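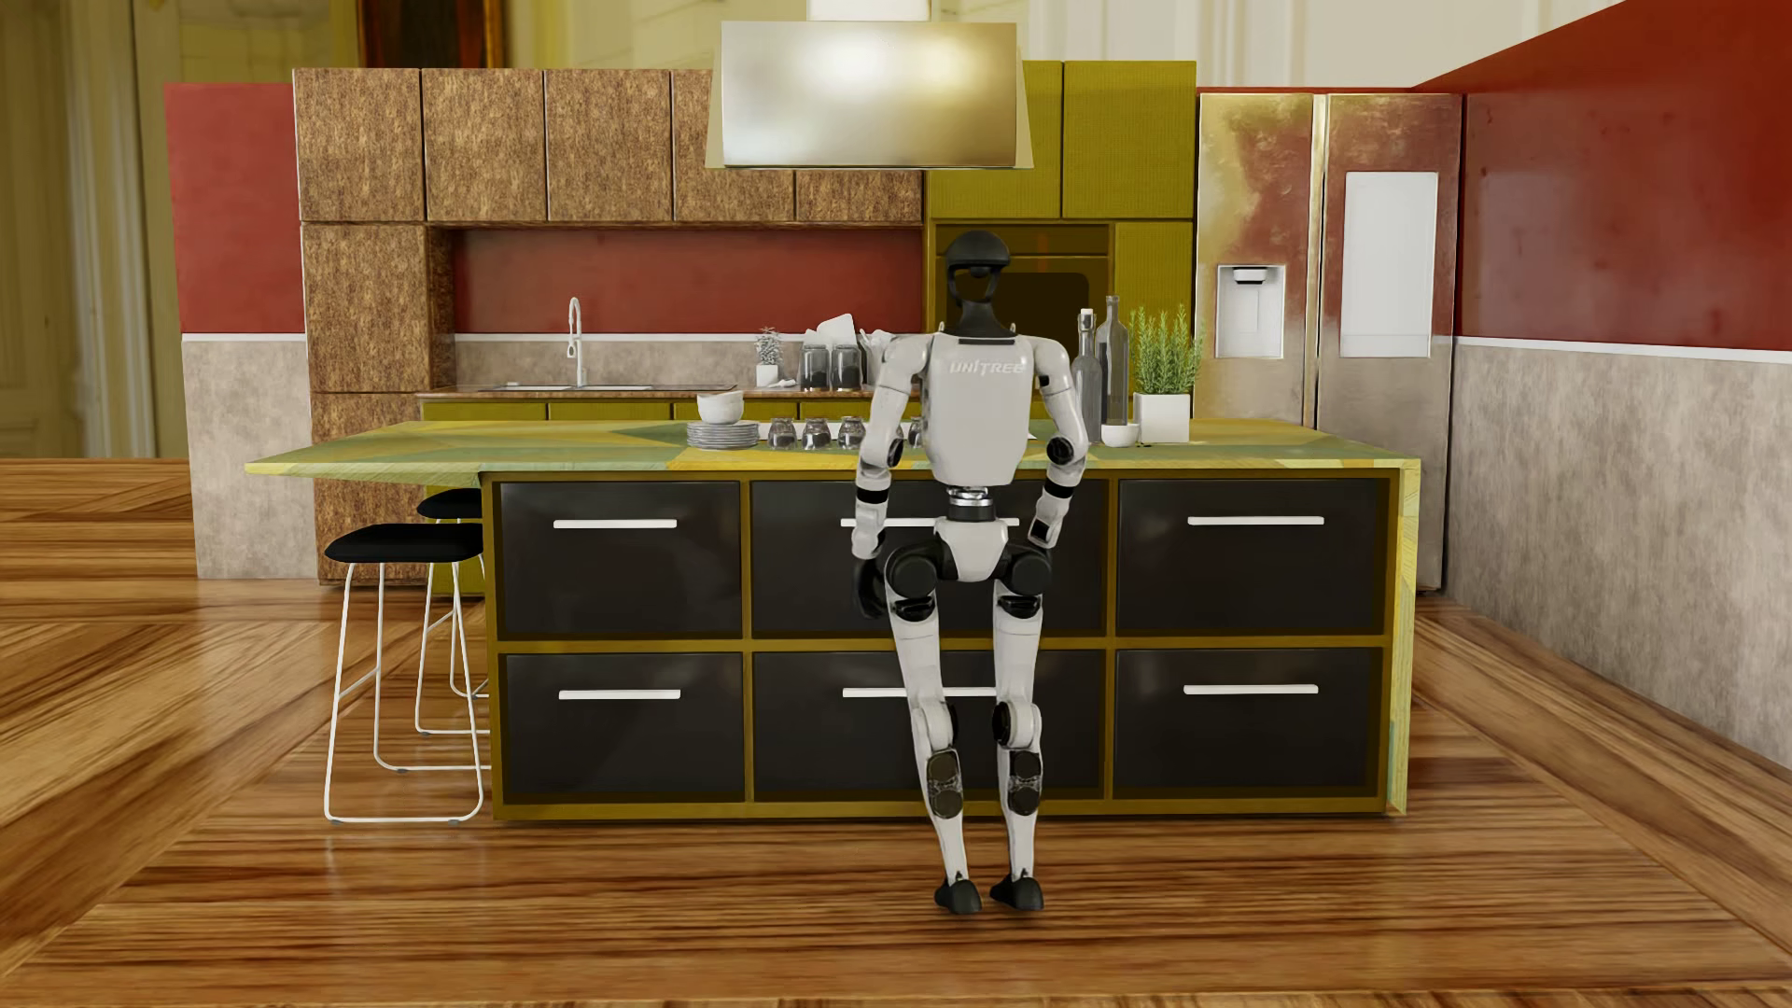 Service by email and the 2-day gap at Berkulgate

13th February

The county court at Berkulgate posted its order in Otitz v. Lubis last week. The dispute on the merits is a plain one over unpaid storage fees. The part I read twice is the ruling on service.

Otitz sent its notice of motion by email at 818 pages, exhibits included. The court's mail server rejects anything over a set size, and so does the one used by counsel for Lubis. The message bounced. Otitz split the file and sent it again 2 days later, after the deadline had run.

Otitz argued that service was complete on sending. The local rule does say that. It also says that service is not effective if the sender learns the document did not arrive, and the bounce notice was in Otitz's own inbox within the hour. The judge read the two sentences together and held the motion late.

She then excused the delay. Lubis had the motion itself, 93 paragraphs, by courier on the due date, and only the exhibits were missing. No prejudice was shown. Costs of $549 went against Otitz for the extra hearing.

I think the result is right and the reasoning is a little thin. The order cites Markham for the test on prejudice, but Markham was a case about a wrong address, and the sender there had no notice of the failure. An appeal could turn on that difference. The time to file one runs until June.

The rule on file size is in the appendix to the local rules, after the fee table - easy to miss. I have added it to my filing checklist, above the line on page numbering.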